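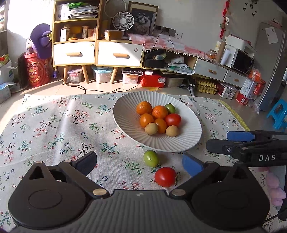 *Wrist view from the hand-held tool, jaws open, two pieces of fruit still on the cloth.*

## Detector finds fruit in the tablecloth when the plate is in view. Filter or retrain?

**Brian Laizer**

I'm training a pick-and-place policy from hand-held gripper recordings. The task is to move fruit from a table onto a plate. Before training I run a detector over every recording so I can tag each one with how many pieces are on the plate and how many are still on the cloth. Those tags decide where I cut the recordings into single picks.

The detector is a small one I fine-tuned on 1000 labeled frames. All of those were shot on a plain gray table. On the new recordings the cloth has a printed pattern with leaves, red and pink buds and blue flowers, and the detector calls some of the buds tomatoes. It also misses the light green fruit when it lies on the cloth, but it's fine with the green one on the plate.

In the frame I attached the right answer is nine on the plate and two on the cloth. I get 13 in total. One real piece is missed and three buds are added. The count jumps from frame to frame as the gripper moves, so the cutting script sees picks that never took place.

What I have tried:

- Raising the confidence threshold from 0.4 to 0.57. The buds go away, and so do the two small tan fruits.
- Cropping out everything past the back edge of the table. This helped with false hits in the background, no change on the cloth.
- A minimum box size. Works close up. Fails when the tool is lifted, since the fruit gets small too.

I use Lurnine for the labels and the Dawber tracker after it, both with default settings. Is there a filter that would handle this, or do I need to label more?

---

**Tia Mottram**

Label more. A detector that has only seen a gray table will do this on any patterned cloth.

You don't need another thousand frames. Take 57 from the new recordings, spread over different heights and tool angles, and leave the buds unlabeled so they count as background. Put in several frames with the cloth and no fruit at all. Make sure the sunny part of the cloth is in there as well as the shaded part. Your frame has a band of sun on the left, and a pale green fruit with a bright highlight on an off-white cloth is a hard case even before the light changes.

Split by recording, not by frame. If neighboring frames land in both training and validation, your score will look great and tell you nothing.

I'd also go back to the 0.4 threshold after retraining. You raised it to cover for a problem in the data.

---

**Mervyn Mellor**

just use a bigger model. we switched at Girnmont and never had to think about backgrounds again

---

**Nii Gyamfi**

I agree with Tia on the labels, but the cutting script has its own problem and retraining won't fix all of it. It should not react to a count from one frame.

A bud is printed on the cloth and can't move relative to the cloth. A picked fruit does. You already have the camera pose for each frame from the recordings, so use it:

1. Fit the table plane once per recording.
2. Project the bottom center of each box onto that plane.
3. Group detections that land in the same spot over time.
4. Mark a pick only if a group disappears after the gripper has closed over it.

For step 4 read the jaw width. It is a much cleaner signal than anything in the image. Between picks the jaws are open, so that is when to trust the count. While they are closing, the pads cover the thing you're trying to see and the detector output is close to useless.

Two warnings. The plane projection is wrong for fruit on the plate, because those sit higher and touch each other. Treat the plate as one region and keep a running number for it. And there is a second gripper at the right of your frame. Mask it with its own pose if you have it, otherwise the tracker will lose whatever passes behind it and come back with a new ID. The Dawber default drops a track after 9 missed frames, which is too short for this. I use 30.

---

**Brian Laizer**

Thanks. I labeled the extra frames and the bud detections are down to one or two per recording, all in the sunny part. Both tan fruits are found again at 0.4.

The jaw width check is in and the false cuts are gone from the recordings I've looked at so far. I haven't done the second gripper mask. The left and right clocks are out of step in part of the September batch – I have to sort that out first and will open a separate thread for it.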